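Re: Gosham open house, are we really booking a table again?

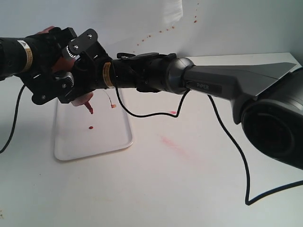
From: Araba Tetteh
To: regional-suppliers list
Sent: May, 4:40 pm

İlker Sönmez wrote:
> Gosham has opened booking for its open house. Same layout as last year,
> suppliers along the back wall, plant tours every half hour. A table is
> $2,000 this time and includes lunch for two. They are expecting 300
> visitors. McKinnon and Faretti have both said yes. I think we should take
> one between the four smaller shops and split it. Can people let me know
> by the end of the month?

İlker, thanks for chasing this, but I'm not there yet.

Where does 300 come from? Last year's flyer also said 300, and the sign-in sheet Gosham sent around afterward had 210 names on it. I went through it. A good part of those were Gosham's own second shift, who came down for the barbecue, and another chunk was us, the exhibitors. Take both out and I doubt there were many people in that building with a purchase order to place. We came home with a stack of cards and got one quote request, for a job we don't do.

Also, the table was less last year and I don't see what the extra buys. Lunch for two is nice. It isn't a reason.

McKinnon and Faretti saying yes doesn't tell me much either. McKinnon sells Gosham most of its tooling and could hardly stay home. Faretti has a new press brake line to show and a marketing budget to do it with. Neither one is in our position.

Splitting it four ways sounds cheap until you look at who stands there. Two badges per table, four shops. Who gets the morning, when the buyers come through, and who gets 3:00 pm and the cleanup? Konenano raised the same thing last time and never got an answer.

What I'd want before I put money in:

- the visitor list from last year with company names, minus staff and exhibitors
- whether the tour route goes past the supplier tables this time or out the side door again
- whether extra badges can be bought and for how much

I know the mailing is supposed to go to 3,000 addresses. So did the last one, and I got it at three of mine, one of which belongs to a guy who retired.

If the answers are good I'll pay our quarter. Until then please put us down as a maybe, and don't put our logo on anything.

Araba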